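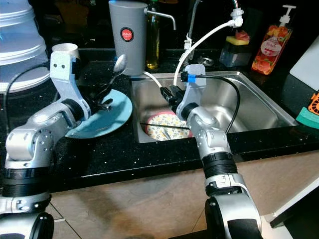 글쓴이 Jankauskaitė

싱크대 옆에서 양팔 로봇 굴리면서 적어둔 것들. 순서 없음. 생각나는 대로 씀.

케이블부터. 팔 위로 고리처럼 한 번 넘겨서 여유 주기. 팽팽하게 묶으면 팔 뻗을 때 커넥터가 먼저 빠진다. 나는 4번 빠지고 나서야 늘렸음. 커넥터에는 테이프 한 바퀴. 파란 거 쓰면 은색 브라켓 위에서 바로 보여서 점검할때 편함.

브라켓 나사는 작업 시작 전에 손으로 한 번씩. 진동으로 풀린다. 나사풀림방지제는 중강도로, 아주 조금만. 고강도 발랐다가 분해 못 해서 하나 통째로 버림.

그릇은 깨져도 되는 걸로 시작. 무늬 있는 접시랑 민무늬 접시 섞어 두는 게 좋다. 우리 건 꽃무늬 하나, 하늘색 하나. 싱크대 바닥이 번쩍거려서 스테인리스 숟가락은 카메라가 자주 놓침. 조명을 옆에서 주니까 좀 나아졌다. 위에서 바로 쏘면 더 심해짐.

검은 점박이 상판 위에 검은 그리퍼. 이것도 문제. 손끝에 밝은 색 테이프 얇게 감는 것 추천. 두껍게 감으면 접시 테두리 밑으로 안 들어감.

물. 처음 일주일은 물 틀지 말것. 마른 그릇으로만 동작 맞추고, 그다음에 젖은 그릇, 물 트는 건 맨 나중. 모터 쪽으로 튀면 끝이다. 관절에 랩 감는 사람 있던데 열 빠질 데가 없어서 비추. 얇은 천 토시가 나음. 멀티탭은 무조건 싱크대보다 높은 데. 바닥 타일에 두지 마세요 제발.

수도꼭지 호스. 팔 지나가는 길에 늘어져 있으면 꼭 걸린다. 벨크로로 묶어두면 되는데, 호스를 팔에다 묶지는 말고.

수세미 받침, 비누 펌프, 키 큰 병은 위치 고정. 상판에 마스킹테이프로 자리 표시해 두면 다음날 다시 맞출 때 빠르다. 유리병은 되도록 팔꿈치 닿는 범위 밖으로. 텀블러도 마찬가지, 무거운 건 넘어지면 접시 데리고 같이 간다.

속도는 최대의 7퍼센트부터. 답답해도 참기. 100번 연속으로 안 떨어뜨리면 그때 조금 올림. 나는 4월에 급하게 올렸다가 컵 손잡이 날려먹음.

비상정지 버튼은 젖은 손으로 눌러도 되는 방수형으로. 위치는 팔이 안 닿는 쪽. 당연한 얘긴데 처음에 팔 뒤에다 붙였었다...

그리퍼 고무는 기름 묻으면 바로 미끄러짐. 주방세제 묻힌 천으로 닦고 마른 천으로 한 번 더. 알콜은 고무가 굳어서 안씀.

제어 프로그램은 Kasaseck 폴더에 날짜별로 백업. 브라켓 도면은 Mesix 폴더. 섞지 말 것, 저번에 섞어서 반나절 날림.

끝나면 전원 내리기 전에 팔부터 받쳐 놓기. 전원 먼저 끄면 팔이 툭 떨어진다. 밑에 접시 있으면 와장창. 수건 한 장 접어서 깔아두면 됨.

토시 만드는 법은 천 사이즈 다시 재고 올릴게요.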